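3.2 Storage of outer clothing in shared workrooms

In the second part of the study we looked at where people put their coats and small bags when the room has no wardrobe. We visited 14 shared workrooms in Monimmont and made notes in each of them in June. Following Tanguy, we call a "hanging point" any place that is made for this use, so the back of a chair does not count.

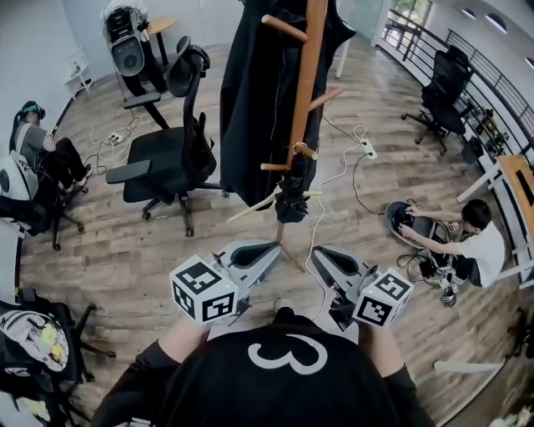 Figure 2. Wooden coat rack with a long dark garment on the upper pegs and a small black bag lower on the pole.

The free-standing rack of Figure 2 has pegs at several heights, and a long garment takes much of the height of the pole. Bags then go to the lower part. The legs also need floor space, which they share with power strips and cables. Kılıçarslan made a similar remark on racks in small offices and proposed to measure the free floor around the base. We have adopted her measure in Section 4.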